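2/8/18 – glaze tests, second batch

Picked up where I left off with the ash glaze. The January tests on the Cilden stoneware came out too runny, so this time I cut the ash by a fifth and made up the difference with feldspar. Weighed everything dry, 300 g per batch, then sieved twice. The second pass through the fine sieve took ages. There was a lot of gritty stuff left in it that I should have washed out of the ash to begin with. Threw the grit away.

Test tiles are the upright L-shaped ones, so that runs show. Dipped each one for a count of four, then dipped the top half again. Numbering is on the back in iron oxide, as before. Tile 37 has a chip on the foot from when I knocked it against the bucket. Left it in the batch anyway.

Mixes:

- A – ash as January, feldspar as January (control)
- B – ash down a fifth, feldspar up to match
- C – as B, with 2% red iron oxide
- D – as B, with a spoonful of ball clay to help it stay up in the bucket

D is much nicer to dip. B and C settle hard within the hour and need a proper stir with a stick, not a whisk. If D fires the same as B I shall drop B altogether.

The Seremov kiln is still slow on the way up. Set it at 70 degrees an hour for the first part and it lagged behind the whole time, though it caught up once the bung was in. The bottom element may be on its way out. I have not had the back off yet. Cones are on the middle and bottom shelves for this firing, none at the top, as we were down to the last few. More are on the list.
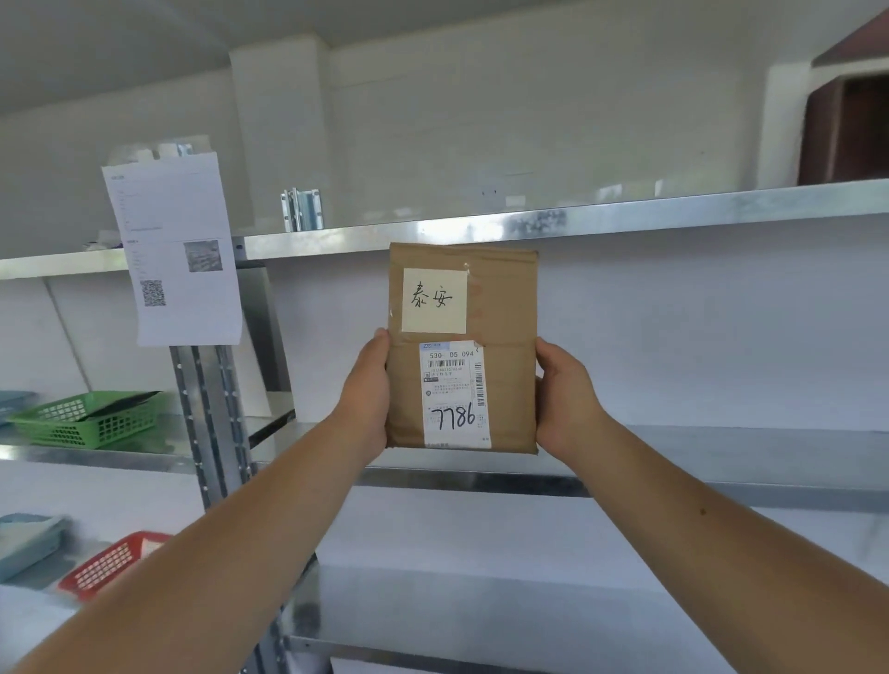 Materials need sorting out before the third batch. The Prekonitz feldspar is nearly gone, and I don't want to change supplier halfway through a set of tests, so I have asked for the same grade again. Whoever unpacks, please write the delivery date on the bag itself. Labels on the outer packaging are no good to us later: a parcel can have a printed code, two barcodes and a sticky note on the front, and all of it goes out with the cardboard. Same goes for the oxides. Two of the jars on the top shelf have no date at all, and one of them could be from either of the last two orders.

Also on materials – the Hutsuliak clay body is a shade darker than the Cilden once fired, with small specks. Put C on a few tiles of it to see whether the specks come through. On the Cilden I would expect a plain tan with that much iron, perhaps going green where it pools. On the darker body I don't know.

Kiln is off and cooling with the bung left in. Please don't open it before it drops under 100, even for a look. The last lot had fine crazing on every tile and I can't tell whether that was the recipe or the lid being propped too soon.

To do:

- wash the next lot of ash before sieving, at least three changes of water
- new bucket lid for D
- meter on the bottom element
- photograph tiles in daylight by the window, same spot as January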